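Ornavar Studio: the brush and pen table

Updated 22 July 2023

Welcome back to the gallery! We've so many favourite corners in the studio, and I've been itching to get to this one. It's the white table where we keep the small tools, and it may well be the place I'm fondest of in the whole building. Everything gets used on it sooner or later -- ink tests, place cards, the fiddly lettering for the Skuria fair (104 labels last time, and I loved every one of them).

A pale tabletop is such a treat to work on. Colours look like themselves, a dropped brush is easy to find, and even the plainest pot looks rather special with all that space round it.

So, on to the cream square cup and the company it keeps.

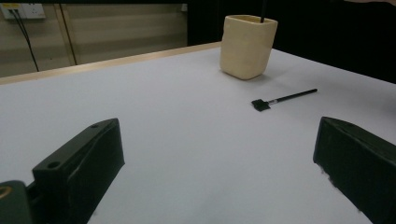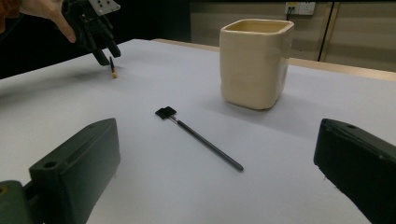
The cream cup on the white table, first with a small paintbrush lying by it, then with a slender black stylus.

I do love a square cup for tools! Long handles settle into the corners and stay put, where in a round one they slide about and end up all leaning the same way. The soft corners are lovely to pick up too, and that warm cream goes with absolutely everything.

The small brush is the one to reach for when you're filling in tiny letters or tidying an edge. Rinse it well, shape the tip with your fingers and lay it flat until it's dry, then back in the cup it goes.

Styluses are newer to our table and I've been won over completely. Sketching a layout on the tablet first has saved me no end of good paper, and I still get to do the final piece by hand -- the best of both!

Our next gallery will be the Mrema paper drawers: 24 of them, full to bursting with offcuts, marbled sheets and some beautiful handmade stuff I can't bring myself to cut. After that it's the Berer inks, all 60 bottles, if I can get them into some sort of colour order first.

Back to all galleries
Studio opening times
Visiting us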